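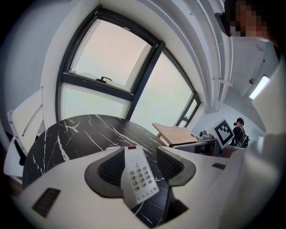 What is a layout blind?
A layout blind is a low, ground-level shelter in which a hunter lies on the back, hidden from passing birds until the moment of the shot. It is used mainly for geese and ducks over harvested fields, where there is no standing cover tall enough to hide a seated person.

Layout blind

A layout blind consists of a folding metal frame, a fabric shell and a pair of spring-loaded doors that close over the hunter's chest and legs. The head rests on a padded support at one end and is covered by a mesh screen or left exposed under a face mask. The doors part in the middle when the hunter sits up to shoot.

Construction

Most frames are made of aluminum or thin steel tube. Aluminum is lighter and does not rust, but bends more easily when stepped on. The shell is usually coated polyester in a flat tan or brown. Rows of fabric loops are sewn across the shell to hold stubble, corn leaves or grass. The floor is a heavier, waterproof cloth that extends a few inches up the sides.

The Sterka pattern, named for the maker that first sold it, has a one-piece frame that opens like a cot and needs no pins. The Dultoretti pattern uses separate head and foot sections joined by a sliding bar -- slower to set up, but shorter when packed. Baltasar Gallardo, a blind builder from Ciddale, later added a raised backrest to the Dultoretti frame. Versions with this backrest are often listed under the name Henríquez, after the shop that carried them.

Placement

Blinds are set in a row or a shallow arc, with the decoys placed downwind so that landing birds approach from the front. A crosswind setup, with the row turned 90 degrees to the wind, keeps the birds' eyes off the shooters but limits the shots at one end. In bare fields a shallow pit is sometimes dug under each blind to lower its outline. Permission for digging is normally needed from the landowner.

Concealment

New fabric has a slight shine. It is commonly dulled by brushing on a thin coat of mud, which is left to dry and then swept off. Stubble is added after this, taken from the same field but away from the row itself. A finished blind should match the ground in height as well as color. Shadows along the sides are the usual fault, and are reduced by packing loose straw against the lower edge.

Safety

Each hunter shoots only within a fixed arc in front of the blind. Guns are kept unloaded until everyone is in place, with muzzles toward the foot end and clear of the doors. Dogs are kept in a separate small blind at the end of the row.

See also
Pit blind
Panel blind
Decoy spread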